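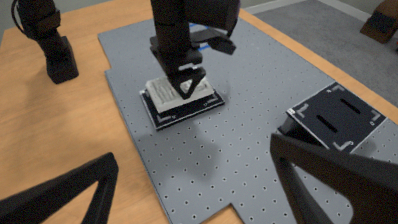
Is it worth paying for a coaching course if the syllabus is free to download?

For most people sitting the clerical grade papers, the free syllabus and a stack of past papers will cover the ground, and a paid course mainly buys you a timetable and someone to mark your written answers. Whether that's worth the fee depends on how badly you need either of them.

Posted in: Recruitment exams > Clerical and admin grades > Courses and coaching

papertrail_jo
I'll start with my own position, having seen the question above answered in eleven different ways on this board. I sat the district clerical paper last April and missed the cut by a handful of marks. Since then I've had an email nearly every week from Walard offering me their full syllabus package. 641 pages of notes, weekly tests, and a "pattern predictor", whatever that may be. They want 400 for it.

I've been through the sample chapter. It's the official syllabus with each line turned into a paragraph. Where the syllabus says "percentages, ratio and proportion", the chapter says that candidates should be familiar with percentages, and also with ratio and proportion. Then there are six worked sums, two of them the same sum with different fruit.

Has anyone paid for the whole thing? Does it get better after chapter one?

mossgate
I paid. It gets a bit better. The reasoning section is decent and the tests are marked quickly. The general awareness part is hopeless, mostly old news items and lists of capitals.

I did pass, for what it's worth, but I'd also done two years in a payroll office by then, so the arithmetic wasn't exactly new to me.

papertrail_jo
Thanks. So would you say it was the course or the payroll office?

mossgate
Payroll office for the sums. Course for getting me to sit down on a weeknight. I won't pretend I would have done that on my own.

Cletus Nakamura
I think people are too hard on these courses. I used Walard for the second paper and found the structure very helpful. When you've got a job and a family you don't have time to work out which topics matter. Somebody else has done it for you and that has a value. 400 isn't a lot set against a permanent post.

threepercent
It's a lot if you don't get the post. How many of the people who buy it get one? I've looked all over their site and there's a page of smiling testimonials and no pass rate. If I had a good pass rate I'd put it in letters a foot high.

Cletus Nakamura
No coaching firm can guarantee a result. There are far more candidates than places.

threepercent
I didn't ask for a guarantee, I asked for a number. They know how many people bought it and they email everyone afterwards to ask how it went. They asked me. I told them I'd failed and I never heard another word, except for the offer of the next course.

quillandink
On the numbers side, the notice for last year's round listed 2774 applicants and 1361 called to the written paper, if I copied it down correctly. So about half of us went out at the form stage before anyone opened a book. I'd like to know how many of those had already paid for coaching. A mate of mine had. Wrong size photo on the form.

mossgate
The form is the part no course covers and it's the part that sinks people. Mine was sent back for a missing signature on page four. I had three days to fix it.

papertrail_jo
Can I drag this back to the syllabus. My main gripe is the claim that each exam is so different you need a separate package for each. I put the clerical syllabus, the stores assistant syllabus and the records officer syllabus side by side on the kitchen table. English comprehension is word for word the same in all three. Numerical ability is the same apart from simple interest, which the stores one leaves out. Reasoning is the same list in a different order. The only part that really changes is the job knowledge paper, and that's a quarter of the marks.

Walard will sell you all three as three courses.

Cletus Nakamura
The topics may match on paper but the weighting and the time allowed don't. Clerical gives you less time per question. You have to practise for speed. A syllabus on its own doesn't show you that.

papertrail_jo
It does though. The marks and the minutes are printed at the bottom of the last page. You divide one by the other.

Cletus Nakamura
I'm only telling you what helped me. Not everyone wants to sit there dividing things.

threepercent
Bit worrying for a numerical ability paper.

quillandink
Steady on. He's allowed to have liked it.

And he's half right about speed. I knew the material perfectly well and left nine questions blank because I ran out of time. What fixed it was doing past papers with the oven timer on, and you can do that for nothing. The old papers are in the archive section of the recruitment site. You have to click through to the previous rounds, and the link looks dead until you scroll.

hallamside
Late afternoon lurker here, first post. Has anyone tried Grirkham? They do a cheaper one, just the tests, no notes. The library near me has their printed book as well.

mossgate
Used the Grirkham book. Questions are fine. The answers at the back have mistakes in them, at least four in the edition I had, and one of them cost me a whole evening convinced I couldn't do averages. Check anything that looks odd.

hallamside
That's a bit off-putting.

mossgate
It was a library copy and somebody had pencilled in most of the corrections, so I can't complain too loudly. I added one of my own.

threepercent
There's also the Perić lectures, which are free to watch. He's very slow and he does go on about his own exam days, but he explains seating arrangement puzzles better than anyone I've come across. Skip the first ten minutes of each.

papertrail_jo
I've watched a few of those. Agree on the puzzles. I wasn't convinced by his advice to guess every question you can't do. Our paper has negative marking and he seems to be talking about one that doesn't.

Cletus Nakamura
Guessing still makes sense if you can rule out two of the options.

papertrail_jo
It does if the penalty's a quarter of a mark. Fair point, that. I'd still want people to read the marking rules for their own paper before taking anyone's word for it, his or yours or mine.

quillandink
Before anyone buys anything, check which syllabus the course was written for. There was a revision and the computer knowledge section changed. It now wants spreadsheets and basic formulas. My sister was sent Kidov's notes and they still had a chapter on fax machines.

hallamside
Is the revised one the version with the longer English section?

quillandink
Yes, with the letter writing in it. If your copy doesn't mention letter writing it's the old one.

hallamside
Mine doesn't. Right. Glad I asked before printing it all out.

mossgate
Letter writing is where I'd spend money if I were going to spend any. You can mark your own sums but you can't mark your own letter. Walard did give me proper comments on two of mine. The third came back with "good attempt, work on structure", and I've a feeling everyone's third one did.

threepercent
Mine said exactly that. Word for word.

Cletus Nakamura
I got that on my second, to be fair. The first one had a full page of notes though and I went up a lot after it. I stand by what I said. If you've never sat one of these before and you're starting from nothing, it gave me a place to start.

papertrail_jo
I can believe that. I've got a place to start, I've got the past papers and I've got an oven. Going to try it without for this round, and find somebody to read my letters. My aunt taught English for years and is far ruder than Walard.

If I miss the cut again you can all come back and tell me.

hallamside
Does anyone know if the job knowledge paper for records officer has past papers in the archive? I can only find clerical and stores.

quillandink
Only one round of it, under "miscellaneous". It's a bad scan and page three is sideways but you can read it.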